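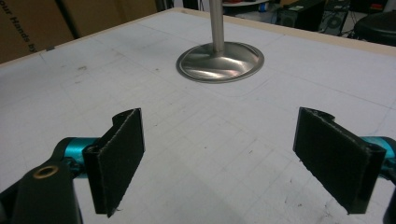
A few of you asked how the rag thing is going in our kitchen, so I'm going to do a proper thread on it while the kids are at swimming. Get yourself a cuppa, it's a long one and I do wander.

Background for anyone new: we were a paper towel house. Every spill, every bench wipe, every sticky face. I grew up that way and so did my husband, and we bought the giant pack from Vadado whenever it was on special and never thought much more about it.

Then in July I did one of those big pantry cleanouts and added up what we spend on things that go straight in the bin. Paper towel, cling wrap, sandwich bags, those lemon-smelling wipes. It came to 118 dollars for three months, and most of that was the towel and the wipes. I had a bit of a sit down after that!

So I started with rags. I cut up two flannelette sheets (one had gone through at the feet, the other was a fitted sheet with no stretch left in it, you know the kind) and an old grey bath towel that was already on its way to the dog.

Lesson one was size. I cut the first lot far too big, like a tea towel, and they sat in a soggy lump on the sink and smelled like a pond. A bit bigger than your spread hand is plenty. You can fold it twice and get a clean side each time.

Lesson two was that I didn't need to hem them. I did hem the first batch, lovely neat edges in a blue thread, and it took me a whole evening. The flannelette ones I left raw go a little fluffy round the outside and then stop. The towelling sheds more, so if you have an overlocker it might be worth it for those. I don't, so mine shed.

We keep the clean ones in an old loaf tin beside the stove. I tried a drawer first but my family doesn't open drawers, apparently. If it's not at arm's length when the milk goes over, they'll grab whatever is, and one time that was my cardigan.

Dirty ones go in a bucket in the laundry. No lid and no water! I tried soaking them because an article told me to and I will never do that again. Rinse, wring, drape over the edge of the bucket so they dry out, then wash with the towels.

Washing: warm, normal powder, and no fabric softener. Softener leaves a coating and then your rag just pushes the water about the bench. I had been cursing a perfectly good batch of rags for weeks before my neighbour Annelore Reuter set me straight over the fence.

Annelore, if you haven't met her in these threads yet, has used the same kitchen cloths for longer than I've been married. She boils hers in a big enamel pot once in a while with a spoonful of washing soda, and they come out white as anything. I've done it twice. It's quite satisfying, but do open a window.

For the cleaning itself I use a spray bottle with water and a squirt of Emis dish soap. Any dish soap will do, it's just what's under our sink. I put in too much at first and the bench was streaky. A small squirt, truly, less than you'd use for a frying pan.

Now for the things rags are not so good at, because I did promise to be fair. Bacon. I still can't drain bacon on a cloth and feel all right about it. We use a wire rack over a tray now, and the crispy bits that fall through belong to the cook.

Cat sick. I won't go into detail. There is a roll in the laundry cupboard for that and for anything to do with raw chicken, and I'm at peace with it. If somebody tells you they've gone without a single sheet of the stuff, with pets and small children, good for them, I couldn't.

Oiling the cast iron. This was a surprise, because flannelette leaves fluff all over the pan. Old cotton T-shirt is much better, cut from the back where there's no printing. I keep a scrap in a jar just for that and throw it out when it gets grim.

Windows. I'd heard newspaper and I'd heard coffee filters, and I've settled on a worn-out pillowcase, the thin silky sort of cotton. Damp side, dry side, done. My front windows in Diltthorpe get the dust off the road all summer so I've had a good amount of practice.

The kids came round faster than the grown-ups. My youngest picks a colour each night for her face washer (there's a yellow one that causes arguments) and she puts it in the bucket herself. My husband took until spring. He'd stand there with a dripping spoon, looking for the roll.

On money, since that's what most of you asked. The last pack I bought had 10 rolls in it and we still have most of them. I spent 22 dollars on a stack of proper cotton napkins from the Weidemann closing down sale, which I didn't strictly need, but they're a beautiful dark green and I'd do it again.

The extra washing hasn't amounted to much. They tuck in around the towels and take no room at all. Hanging them is the fiddly part – I peg them in pairs by one corner, or on wet days they go over the rungs of the airer.

Someone asked about guests. I thought I'd feel funny handing my mother-in-law a cloth napkin on an ordinary Friday with fish and chips, like I was putting on airs. She took one look at it and told me her mother ironed theirs. I'm not ironing them!

If you want to start, please don't buy a kit. I've seen sets of "unpaper towels" with little snaps for more than our whole power bill. Go through your linen cupboard first, and ask your mum, because I guarantee she's got a towel from 1983 in there.

And cut up just one thing to begin with. I got carried away and made what felt like 200 of them and ended up giving a bagful to the school art room, who were very pleased, so no harm done.

Right, swimming's finishing and I can see a small person waving at me with no shoes on. I'll answer questions tonight after tea. Someone had one about beeswax wraps and I have opinions, so that might need its own thread.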